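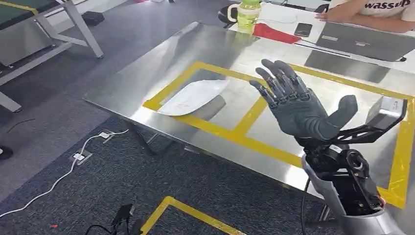 Stainless table with yellow tape outline and center divider, shared room, Bokunton site

Search this board Enter keywords Advanced search

Facilities and Shared Workspaces > Surfaces, Marking and Furniture
Topic: Floor tape or surface tape for marking zones on stainless steel tables

bokunton_facilities wrote:

Good morning. Our office is responsible for the shared rooms on the second floor of the Bokunton building, and we are preparing a written standard for the marking of work areas on tables. The photograph at the head of this topic shows the current practice. A rectangle is laid out in bright yellow tape on a brushed stainless top, and a line of the same tape crosses the middle so that the area is divided into two sections.

The users of the room are satisfied with the arrangement. The cleaning contractor is not. The contractor has reported that the edges of the tape collect dirt, and that removal leaves a residue which ordinary glass cleaner does not lift. We have 11 tables of this general type across the building and would prefer one method for all of them.

We would welcome advice on the following points.

Whether adhesive tape is an acceptable long-term marking on brushed stainless steel, or should be treated as temporary only.
Which products remove adhesive without changing the grain of the finish.
Whether other sites place steel tables on carpet, as we do, and whether this has caused difficulty.

Responses from sites with a written procedure would be especially useful. Please state the age of the procedure if known.

--------
marking_and_signage wrote:

Our site permits tape on stainless steel tops for a period of up to one year. After that period the tape must be lifted, the surface cleaned, and the outline laid again from measurements held on file. We do not permit staff to lay new tape over old tape. It was common here at one time and produced a raised edge that caught sleeves and paper.

Regarding color, yellow is suitable. A brushed top reflects the ceiling lights, as yours does, and pale tape is difficult to see against the reflection from certain seats. We tested white and light gray and withdrew both.

I would ask that your standard include a line on corners. Tape that is folded around a corner will lift. Two separate strips, cut square and butted together, will hold considerably longer.

--------
steelwork_desk wrote:

I must disagree with the previous reply on the one-year period. It is too long for any surface that is wiped every evening. Moisture travels under the edge, and the strip begins to fail from the outside while the center remains firmly bonded. On removal the center portion tears and must be scraped. Our limit is three months.

On the second question, please do not allow any scraper with a metal blade. Please also do not allow abrasive pads. We had one top corrected with 400 grit paper by a well-meaning contractor, who worked across the grain, and the patch can still be seen from the doorway. The supplier, Sendholm, quoted for refinishing the whole top and the quotation was higher than the cost of a replacement.

The method we use is as follows. Warm the strip with a hair dryer on the low setting. Pull back slowly at a flat angle. Apply citrus-based remover to a cloth and lay the cloth on the residue for five minutes. Wipe with the grain. Rinse with water and dry.

--------
bokunton_facilities wrote:

Thank you both. For the information of steelwork_desk, our tables are wiped twice per week. Would you revise the period on that basis?

--------
steelwork_desk wrote:

Six months would be reasonable at that frequency. I would not go further.

--------
marking_and_signage wrote:

I accept that the wiping schedule is a factor, and our own tables are wiped less often than those of steelwork_desk. I maintain that one year is achievable with a good vinyl tape and a properly degreased surface. Most early failures that we have recorded were laid on a top that had only been dusted. Degreasing with isopropyl alcohol before application should be mandatory in any standard.

--------
carpet_tile_admin wrote:

I will limit my reply to the third question. We maintain 3000 square feet of carpet tile beneath mixed furniture, including steel tables with bare metal legs. The following has been our experience.

Bare legs will mark the carpet within weeks, and the marks do not always recover. Rust staining is possible where the carpet is shampooed and the leg is put back before the pile is dry. Our rule is that all furniture stands on plastic cups for two days after shampooing.

Leveling is more difficult on carpet. A table that was level in the morning may rock by the end of the week as the pile compresses under one leg. If the outlined areas are used for anything that depends on position, the tables should be checked with a spirit level at regular intervals and the result written down.

I also observe a cable across the desk beyond the steel table, alongside the laptop. Our procedure requires cables on desks to be clipped along the rear edge. I recognize that this is outside the subject of the topic.

--------
bokunton_facilities wrote:

The remark is noted. Clips were ordered in November and have not been fitted in that room.

--------
pirvu_annex_office wrote:

The Pîrvu annex went in another direction, and the office may wish to consider it. We ceased using tape on stainless steel altogether. Each table now has a removable mat, cut to size, with the outline and the divider printed on it. When the layout changes, the mat is changed. The steel is never touched by adhesive, and the cleaning staff lift the mat, wipe the top and return it.

The disadvantage is cost. There is also a small step at the edge of the mat. Some of our users objected to it during the first month and objections have since stopped.

--------
marking_and_signage wrote:

We examined mats and rejected them. A mat moves. Unless it is fixed, the outline is only as accurate as the last person to put it back, and if it is fixed with double-sided tape then the original problem has returned in a worse form. Tape on the steel stays where it was laid.

--------
pirvu_annex_office wrote:

Our mats have a lip that hooks over the front edge of the table. They do not move. I would be content to send the drawing to any site that requests it.

--------
steelwork_desk wrote:

A lip over the front edge is sensible, provided the edge of the top is straight. Several of our older tops have a rolled edge and a lip would not seat properly. The office should check this before ordering anything.

--------
storage_and_benches wrote:

May I raise the matter of the other work surfaces? The same room appears to contain a metal workbench with a green top and a desk with a white surface. If the intention is to have one standard, it should state which surfaces it covers. Tape behaves differently on each. On painted or coated tops it can lift the finish when removed, and on laminate it generally comes away clean. We had a complaint from a department which applied the steel table instructions, including the hair dryer, to a coated bench and lost a strip of the coating.

I would suggest a separate page for each type of surface, with the stock number of the approved tape printed at the top. Ours is item 684 in the internal catalog and staff find it much faster to ask for the number.

--------
bokunton_facilities wrote:

This is a fair point. The draft currently says "tables" throughout. We will amend it to "stainless steel tables" and deal with benches and desks in a second document.

--------
residue_removal_q wrote:

I wish to add a product to the list given by steelwork_desk. We use Ciltix gel on stainless tops and have done so for four years. It stays where it is put and does not run into the seam at the edge, as thinner removers do. It must be rinsed twice. If it is rinsed once, a faint cloudy line remains in the shape of the former tape, and users will believe that the steel has been damaged.

I would also propose a rule on loose items. Our tables are to be cleared of paper and wrapping before the evening wipe, because cleaning staff are not authorized to decide what may be discarded. The white sheet in the left section of your table is a typical case. Our cleaners would be obliged to work around it, and the same patch would then be missed until someone removed it.

--------
steelwork_desk wrote:

I have no objection to the gel. I would object to leaving it unattended on a brushed finish over a lunch break, which has happened here.

--------
carpet_tile_admin wrote:

Any gel or citrus remover should be used with a sheet on the floor when the table stands on carpet. Drips of citrus remover will dissolve the backing of some tiles. Please place this in the standard in bold type.

--------
bokunton_facilities wrote:

The office is grateful for the replies. The draft now reads as follows, and comments remain open.

1. Applies to stainless steel tables only.
2. Yellow vinyl tape. Surface to be degreased with isopropyl alcohol before application.
3. Corners to be butted and not folded. No tape to be laid over existing tape.
4. Tape to be lifted and renewed every six months. The date of application to be written on a label under the table top.
5. No metal scrapers and no abrasives. Approved removers to be wiped with the grain and rinsed twice.
6. Floor to be covered during removal where the table stands on carpet.
7. Tables to be cleared of loose items before cleaning.

We will trial the hooked mat on one table and have written to the Pîrvu annex for the drawing.

--------
marking_and_signage wrote:

I would record my continued disagreement with item 4. The remainder is acceptable to us.

--------
storage_and_benches wrote:

Item 4 refers to a label under the table top. Please specify which side. We spent a good part of an afternoon on our knees looking for ours.

--------
bokunton_facilities wrote:

Front left corner. The draft has been amended.

Related topics
Cable clips for desks without a rear lip
Furniture cups and carpet tile: drying times
Removing label adhesive from coated benches
Rolled edge or straight edge: ordering replacement steel tops
Hooked table mats, drawings and dimensions

Contact the board office | Copyright Facilities and Shared Workspaces Board | Back to top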